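Community Help > Workshops and Small Business > Automation > Equipment and Budget

Planning to buy grippers for folding padded clothes, how to divide the money?

Posted in May by softgoods_fagundes
Share | 3 shares | 2 answers

Good morning to all. I have a small business in Fagundes. We receive second-hand winter clothes and bedding, check them, fold them and send them on to shops. I would like to have a robot arm do part of the folding, maybe next winter. Before this I must give a plan for the money to my business partner, and I have never made such a plan for robots, so please excuse me if some questions are too simple.

The supplier I am speaking with is called Jumden. Their advice is to start with hand-held grippers. A worker holds the tool and does the task with it, the camera on the tool records, and later the recordings are used to teach the arm. I understand the idea and I like it, as we can start without changing the building. They offer a set of 4 tools, with the software for one season.

My difficulty is the kind of clothes. With towels I am not worried. Padded jackets are another matter. The cloth is thin and slippery, the filling moves away when you press it, and a sleeve can go in any direction when you put the piece down. We also do not have a proper table in every corner, and much of the work is done on top of bedding, with a pattern of flowers under the clothes. Jumden says that a busy background is good for the training. I do not know if this is true or if it is only good for selling more hours of training. 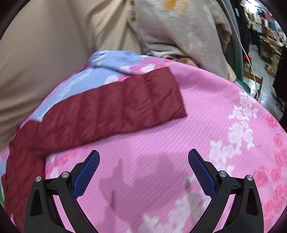 What I have to decide

First, the pads. The tools come with the blue pads with the small grid on the surface. I don't know how quickly they wear out on nylon and zips. Jumden asks $100 for each pair, and I have no idea if I should plan for one change in the season or for many.

Second, the width. The jaws open wide enough for a sleeve lying flat, but when the whole body of a puffer is bunched together I think you must choose one small fold and take only that. Is it better to pay more for bigger jaws, or to teach people to choose the fold?

Third, the hours. I counted 223 padded pieces waiting for us at the end of last month. If one worker folds them with the tool, it is much slower than by hand. Should the slow hours be written under equipment, or under wages? My partner looks only at the equipment line, so for me this is not a small question.

Fourth, the second supplier. Novesard sells a tool that looks similar for less money, but the software is paid each month. Has someone compared?

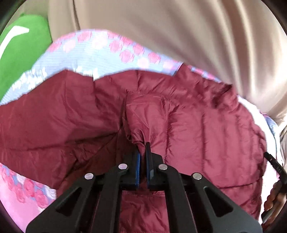

Puffer garment, jaws closed on a fold in the middle.

Thank you in advance. I will read everything, also the critical answers.

lintfilter

I did a similar plan for a laundry, mostly sheets and some doonas, so take from it what fits your case.

Put the hours in. If you leave them out of the project your plan will look nice in May and very ugly in August. We made one line called "recording", and everything went there: the wages, the extra time for setting up, the pieces we had to fold again by hand. Your partner can then see the tool price beside the price of using it, and in our case the second one was bigger.

For the pads, I can't tell you how long they live on nylon. Ask Jumden to lend you one tool for a trial, and fold only jackets with it. Look at the pads every evening and write down what you see. After seven working days you will know more than the salesman does. Watch the edges first, as ours started to lift there before the middle was worn at all.

I would not pay for bigger jaws now. A small fold gives a firmer hold on thin cloth than a big handful, at least this was so with doona covers. But your people must agree on which fold. We had one worker who always took the corner and another who took the seam, and the supplier told us the recordings were difficult to use together. We lost a good part of the first month like this. Write down one way of doing it, put it on the wall, and change it only when everybody changes.

About the flowers: I think Jumden is partly right. If your real work will happen on patterned bedding, record it on patterned bedding. If the arm will later stand at a plain table, then buy the plain table first and record there too. A table is cheap compared with the rest and I don't understand why it is so often missing from these plans. Also check the lighting in the place where the arm will stand, and count lamps as equipment.

One more line you may have forgotten is storage for the recordings. Ask who keeps them and who may use them after the season is finished. In our contract this was on the last page in small letters.

Helpful? 7 found this helpful

benchcost_au

Get Futance to quote as well. They don't make the tools but they rent them, and for one season rent could be the better choice. I have not used them for clothing, only for packing cartons.

Novesard I tried for a short time. Tool was OK. The monthly fee goes up when you add more tools, so read that part carefully if you want four of them.

Do you really need the full set? With one trained person you need one tool and maybe a spare. Buy the rest when the first one is busy all day.

Comments on this answer (1)

softgoods_fagundes: Thank you both. I did not know that rent is possible. I will ask Jumden for the trial and Futance for the price, and the plan will have a line for recording, whatever my partner says about it. The table I had not written anywhere, so now it is there.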